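Bin and Tabletop Inspection Checklist, Returns Bench
Site: Aryee building, ground floor. Bench 2.

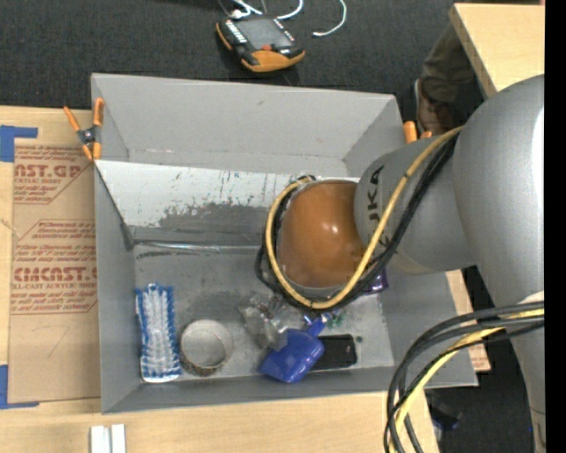 Checked by Nana Alhassan, 1st December. Previous check was done by the Urum shift and their sheet is kept in the same binder. Items are marked OK, WATCH, ACTION or N/A. Comments go on the same line or directly under it. Do not leave a line blank; if it was not checked, write "not checked".

Section A. Bin, general

A1. Bin matches bench layout drawing (large gray, rectangular): OK
A2. Bin sits flat on the tabletop, no rocking when pressed at each corner: OK
A3. Far wall, cracks or splits: OK. Checked by hand along the top edge and down the slope.
A4. Left wall, cracks or splits: OK
A5. Near wall, cracks or splits: OK. Slight roughness at the top edge. Sanded with a fine pad and wiped. No further work.
A6. Bin label present and readable: ACTION
Comment: the label was under a film of dried cleaner and came away when wiped. New label requested from Vukodden. Until it arrives, write the bin reference on the bench sheet.

Section B. Sloped panel inside bin

B1. Panel seated, no movement when pushed: OK
B2. Surface condition: WATCH
Comment: heavily scuffed. There is a large dark gray worn patch in the middle and short scratches near it. The patch has no raised edge and does not catch a cloth. Cosmetic at present. Replace the panel if the wear can be felt with a fingernail, or if any material comes off on a white cloth. Repeat the cloth test in January.
B3. Strip along the foot of the panel, fully bonded: WATCH
Comment: bonded over most of its length. One end lifts slightly when pushed sideways. Pressed down and it held. If it lifts again, remove the whole strip, clean both faces, let dry and apply a new piece in one length. Do not patch over the old one. The last patch on Bench 6 trapped grit and had to be cut out.
B4. Gap under panel, small items trapped: OK
Comment: flashlight check. One paper clip removed.

Section C. Bin floor

C1. Free of standing liquid: OK
C2. Free of loose debris: OK after vacuuming
C3. Smudges and streaks: WATCH
Comment: smudges and streaks are present, along with scratches. Wiped with the standard cleaner (Skelis, diluted as printed on the jug). The smudges lightened. The streaks did not. They look like old marking from items being dragged and are not sticky. Not a reason to pull the bin.
C4. Scratches deep enough to hold dirt: OK. None found by touch.

Section D. Contents

D1. Items are on the current contents sheet: OK
D2. Items kept clear of the strip at the foot of the panel: OK
Comment: the contents are gathered along the near side and can stay there. The sheet does not require even spacing. The Urum sheet asked for items to be spread out after each check. I have crossed that line out, as it has not been on the master for some time.
D3. Scrub brush, bristles: OK
Comment: both the blue outer bristles and the translucent white ones in the center were bent back by hand and let go. None came out. Replace the brush if bristles are found on the bin floor.
D4. Scrub brush, clean and dry before return to bin: OK
D5. Sharp edges on any item: OK
D6. Torn or leaking packaging on any item: OK
D7. Glass items: N/A. Glass is not on the contents sheet for this bench and should not be added without a new sheet.

Section E. Tabletop

E1. Light wooden top, splinters along the front edge: OK
E2. Stains or swelling: WATCH
Comment: one pale ring near the back left corner. Measured and noted on the bench drawing so the next person can tell if it has grown. Do not use a wet cloth on the wood. Damp cloth, then dry cloth.
E3. Top level: OK. Checked with the long level in both directions.
E4. Fasteners underneath, tight: OK
Comment: 2 were a quarter turn loose. Tightened by hand tool only.

Section F. Cables and clearances

F1. Cable jackets, cuts or flattening: OK
Comment: yellow and black runs checked with power isolated.
F2. Cable bundle at the right side of the bench clear of the walkway: OK
F3. Cables not pinched between bin and tabletop: OK
F4. Clear floor space in front of bench, 1000 mm minimum: OK
Comment: measured from the front edge of the tabletop. A pallet had been parked inside the line and was moved before the measurement was taken.
F5. Emergency stop reachable from the operator position and tested: OK

Section G. Actions

Label for bin (A6). Vukodden, request 2098. Open.
Cloth test on panel (B2). January. Open.
Strip at foot of panel (B3). Recheck at the next inspection, replace if lifted. Open.
Ring on tabletop (E2). Compare with bench drawing at the next inspection. Open.
Contents line on old sheet (D2). Crossed out. Closed.

Bench released for use with the open items above. Sheet filed in binder, copy to the Urum shift.
Signed: N. Alhassan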